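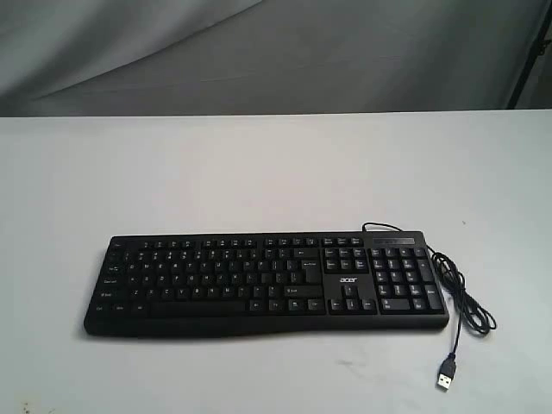

Ticket: keyboard task success rate doesn't match between replay and live eval
Project: Drorus / Girnside bench
Opened by: Gopinath Thevar
Assigned to: Wálter Mamani
Status: Resolved, follow-up open

Description
Policy trained on 1,476 demos of the cable-gathering task. Offline action error looks normal. On the live bench the arm closes short of the cable in most trials, always on the side away from the base. Pick and place with the blocks is unaffected on the same checkpoint.

Expected: live results in line with the May run.
Found: 4 successes in the first batch, then I stopped it.

Log

GT, Monday 9:40. Restarted the controller and reran. No change. Same checkpoint on the Hepburn bench behaves properly, so I don't think it's the weights.

WM, 10:15. Please send the extrinsics file from both benches and the start-state image you're matching against.

GT, 10:32. Attached. Start state is keyboard flat, cable in loops past the right end, plug toward the front.

WM, 11:50. Extrinsics on Girnside are older than the ones in the training config. Table height is out by 7 mm. Blocks are tall enough that you'd get away with it. A thin cable on the tabletop is not.

GT, 1:20 pm. Recalibrated and reran. Much better, but it still misses when the loops are bunched close to the housing.

WM, 2:05. Separate problem. I went through the demos and nearly all of them have the loops spread well clear of the keyboard. Black cable against black plastic, and the policy hasn't seen much of it. Wulness collected a second set with the cable laid at random, which brings the total to 2,005. Retrain on that.

GT, 4:45. Training started. Will run overnight.

GT, next day, 8:30. New checkpoint picks up the bunched cable. Colour jitter left at default.

Resolution
Stale extrinsics on the Girnside bench, plus narrow cable placement in the original demos. Results from before the recalibration should be left out of the comparison table.

Follow-up
Loader should refuse to start if the extrinsics hash differs from the training config. WM to write it.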